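Sirka Collectors' Register – progress report for the period ending November
Prepared for the Keridstead grant office by Gunvor Engström

1. Cataloging

The register now holds 394 confirmed entries for Dokar plush animals, first through third series. Each entry records the swing tag version, the sewn-in label version, the fill type and the eye color. Entries with only one owner report stay in the provisional list until a second specimen is checked against the same points.

The third series caused most of the delay. Dokar changed the label printer partway through the run, and the old and new labels share a stock number. Rostam Najafi has split these into two variants under a suffix (a, b). The printed checklist will follow the same scheme.

2. Member exchange

The November exchange list went out by mail to more than 700 members. Returned tag surveys are being entered in order of receipt. Surveys with no label photo are sent back once and then closed.
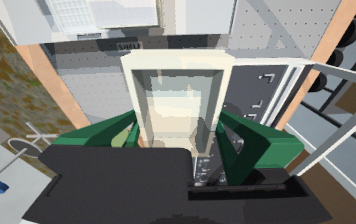

Fig. 1. Cream-white open rectangular object held between two green gripper fingers (computer rendering).

3. Tag authentication

Sylvie Bélanger compared 18 disputed swing tags with the reference set on loan from the Dehghan collection. Two were reprints – the gold edge is too wide and the poem is set in a different typeface. Both owners have been informed in writing. The remaining tags were accepted, and the results are in the authentication log.

4. Open items

Holger Sundqvist still needs the retailer order sheets for the second series. Without them the retirement dates for the bear and the heron remain estimates and are marked as such in the register.

The checklist proof is with Ingegerd Rønning for review. Printing costs are within the approved budget line. The unspent part of the postage line is carried forward to the next period.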